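The autumn watch at Grustby

Mar 21, 2023

The observatory at Grustby is smaller than I had imagined. From the road one sees only a low house with a tin roof, a mast for the weather instruments and a path which goes down to the reeds. The warden has worked there for many seasons, first as an assistant and then in charge. She agreed to talk to me on the condition that I would write about the birds and leave her name out of it.

I wanted to ask her about the thrushes, and in particular about the Fieldfare and the Redwing, because last autumn was a strong one on this coast. She opened the log before I had taken off my coat.

"In November we had one morning with 2910 Fieldfares going south-west," she said. "The next good morning gave 2704. Between these two there was fog, and we wrote almost nothing. People see the two big numbers and they think it was a river of birds all week. It was not like this."

The counts are made from the top of the bank, beginning at first light. Two people stand there, one looking and one writing, and they change places every hour. I asked if it would be better with more observers.

"With 3 it is pleasant, but they begin to talk," she said. "The Redwing passes with a very thin call, a long 'tseee', and if you are talking you lose it. The Fieldfare is easier. It says 'chack-chack' and it wants to be heard."

For those who are still learning, she recommends to look first at the size and the way of flying. The Fieldfare is a large thrush with a long tail, and its flight looks a little lazy, with some wingbeats and then a short glide. In good light the pale grey rump is visible from far away, and the white underwing flashes when the bird turns. The Redwing is smaller and more compact, and in flight it can recall a Starling. Its reddish flanks are of little use at a distance, but the pale stripe over the eye is very clear when the bird is feeding on the ground.

"Beginners want to see the red," she said. "I tell them to forget the red and look at the face."

We spoke also about the Mistle Thrush, which causes more mistakes than the other two. It has a white underwing as well, and a single bird against a grey sky is often written down as a Fieldfare. The warden prefers to leave such a bird as "large thrush" in the log. In her opinion there is no shame in this, and the older books of the station, which she keeps in a cupboard in the hall, have too few of these entries.
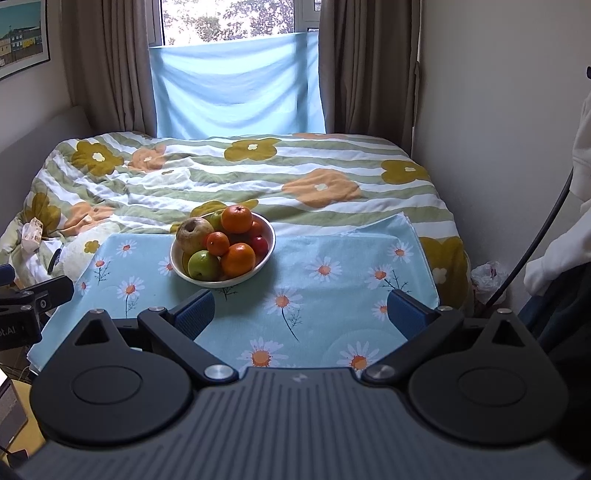

When the passage is over, a part of the birds remains for the winter. How many depends on the berries. Rowan goes first, then hawthorn, and after this the flocks move to the orchards at Bastos, where the fallen apples are left under the trees. I asked if the farmers mind.

"The farmers at Bastos are very correct with us," she said. "They leave the last rows until the spring. One Fieldfare will take an apple and defend it against all the others, even when there are a hundred apples lying there. It spends the whole day on this. I do not understand how it has the energy."

In hard frost the behaviour changes. The Redwings suffer before the Fieldfares, as they depend more on worms and soft ground, and then they come into the gardens of Jondent, under the hedges and even close to the doors. She asks people there to put out cut apples on the ground, in the open, where a cat cannot come near without being noticed. Bread she does not recommend.

Ringing is done only on calm days. The nets stand behind the house, between the elder bushes, and are checked very often. One Redwing which carried a ring from Grustby was found later at Forance, a long way to the south, and she showed me the place on the wall map - there is a small pin, already rusty.

"It is only one bird," she said. "From one bird you cannot say where the others go. But I was happy for several days."

My last question was about the spring. The Fieldfares had begun to gather again in the wet fields behind the bank, noisy and restless, and I could hear them through the window while we talked. She expects that they will leave on the first clear night with a wind from the south. The count will then start again, with the same log and the same bank, and she has asked for a new stool, as the old one has lost a leg.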